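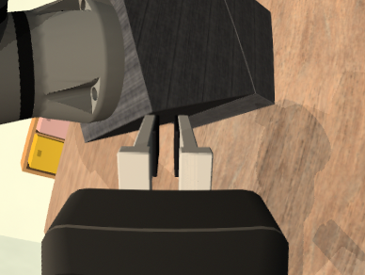 Do I need dance training to apply?

Training is not required, but you should be used to moving for an hour at a time and able to learn a short sequence by watching and repeating it.

Search this site Enter keywords Go

Call for participants: Luda, a new group dance work

Tetden Dance is looking for adults to rehearse and perform in Luda, a new piece by choreographer Leilani Brannigan. Rehearsals start in May at our studio in Plidusley. The piece will be shown at the Marchetti, two streets away, at the end of the rehearsal period.

Luda is made for a mixed group. Four professional dancers are already in place and will be in the room from the first rehearsal. We now want to fill the rest of the group with people who dance for their own interest, people who used to dance and stopped, and people who come from another physical practice such as martial arts, swimming, climbing or manual work. Applicants must be 18 or over. There is no upper age limit.

The work is built from walking, leaning and falling. A good part of it is done in pairs, with one person giving weight and the other taking it. There are no lifts above shoulder height. There is one long section of unison, which takes patience to learn, and two sections where you choose your own timing inside a set order of tasks. The music is recorded, mostly percussion and low voices, and for several minutes there is none at all. You will be asked to keep time by listening to each other's feet.

Time commitment

The project asks for 40 hours of rehearsal, spread over weekday evenings and weekend afternoons. You will get the full schedule when you are offered a place. Please read it before you accept. We can work around one missed rehearsal, or two if we know early. We can't work around absences in the final week, when the piece is run every day on the Marchetti stage with lights.

Evening rehearsals begin with a warmup on the floor, led by one of the professional dancers. It isn't optional. If you arrive after it has finished, you will be asked to watch until the break.

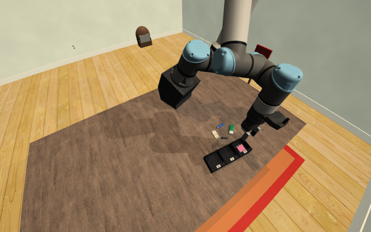 What we provide

Participants who are not already paid as company members receive a flat payment of $100 at the end of the project, plus bus fare within Plidusley on request. Keep your tickets and hand them to Dolores Kapoor in the office. Payment is made by check.

We also provide knee pads, drinking water, and a light meal on the two longest weekend days. Tell us on the form about any food you can't eat. Costumes are supplied and washed by us. Shoes are not worn in the piece, so bring clean socks for the warmup and expect to be barefoot after that.

Child care is not available at the studio. A parent who has someone with them to look after a child may use the side room, which has a door and a small sink.

Who we are looking for

We are casting for a range of ages, heights and ways of moving. It helps if you:

- are comfortable with physical contact, including with people you have just met
- can get down to the floor and back up again without help, at whatever speed suits you
- can take correction in front of others
- can stand still for a few minutes at a time

Dancers who use a wheelchair or another mobility aid are invited to apply, and the second point does not apply to them. Leilani will talk with each person about which parts of the floor material to keep, change or leave out. The studio and the Marchetti both have step-free entry. At the Marchetti the dressing rooms are one level down and the elevator is slow, so allow for that in your travel time.

If you have had surgery or a serious injury in the past year, please get your doctor's approval before the selection workshop. You don't have to send us any medical papers. We will ask you to sign a statement on the day.
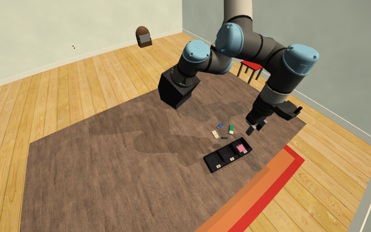 Platform and plank floor. Illustration.

Selection workshop

Selection is by workshop. Nobody is asked to perform a solo or bring prepared material. The workshop is taught as an ordinary class: a warmup, then walking and stopping as a group, then partner work, then one short phrase from Luda. Leilani and rehearsal director Desmond Sorensen teach it together. Sunita Marchetti will watch for the theater.

Wear clothes that cover your knees and elbows. Take off watches, rings and hard belts before you come in. Filming by participants is not allowed. Friends and family can wait in the lobby.

All applicants who send a complete form will be invited. We will write to everyone afterward, whether or not we can offer a place. We keep a short reserve list and have used it on each of our past projects, so people on it should hold the first two weeks of rehearsal free if they can.

Feedback on individual workshops is given by phone only, and only if you ask for it. Desmond Sorensen makes those calls himself and it can take him a while to get through them.

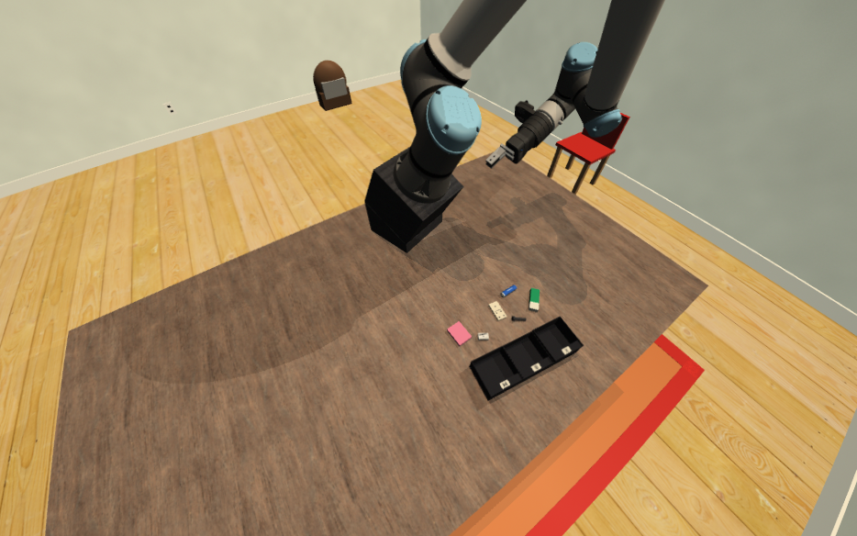
People on the reserve list are also welcome at open rehearsals, with no obligation to stay for the whole session. Some have learned the unison section that way and stepped in later with little trouble.

How to apply

Pick up a form at the Tetden Dance office or ask for one by phone, extension 3313. The form is one page. It asks for your contact details, the evenings you can't do, and a paragraph on what kind of movement you do now, including at work. Long résumés are not needed and will not be read closely. Photos are not needed either.

If writing is difficult for you, call the same extension and Desmond Yazzie will take your answers over the phone. He can also send the form in large print.

Return the form by hand or by mail. Forms left at the Marchetti box office do reach us, but they come over with the weekly mail and may arrive too late for the workshop.

Last updated: 26/04/2022

This site uses cookies to remember your settings. Accept Decline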